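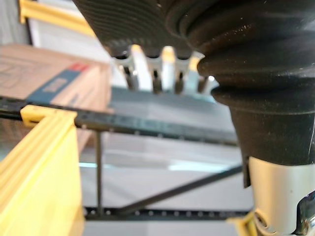
Re: Water butts and the hosepipe ban

Earlier message:
> We are on the Noltent side of the village and get through two full
> butts a week on the beans alone. Is it worth joining them up,
> or should I just buy one big tank? The shed roof is small but
> the garage gutter could be turned to reach.

We joined three butts in April and I would do it again. Use a short length of hose between them near the bottom, keep them all on the same level, and they fill and empty together. Ours hold 700 litres between them and the garage roof fills them in a couple of wet nights.

A 2000 litre tank is cheaper per litre, but you need a proper slab under it. Hellimano quoted us 131 pounds for the slab and wanted another 80 for delivery of the tank, so we left it.

Do put a leaf filter on the downpipe. We didn't at first and the tap on the end butt blocked twice before June.

On the beans, I water in the evening and mulch with grass cuttings. That nearly halved what we were using.

I have a spare linking kit, unopened, if you want it. I'm at the Vurkositz plots most of Saturday.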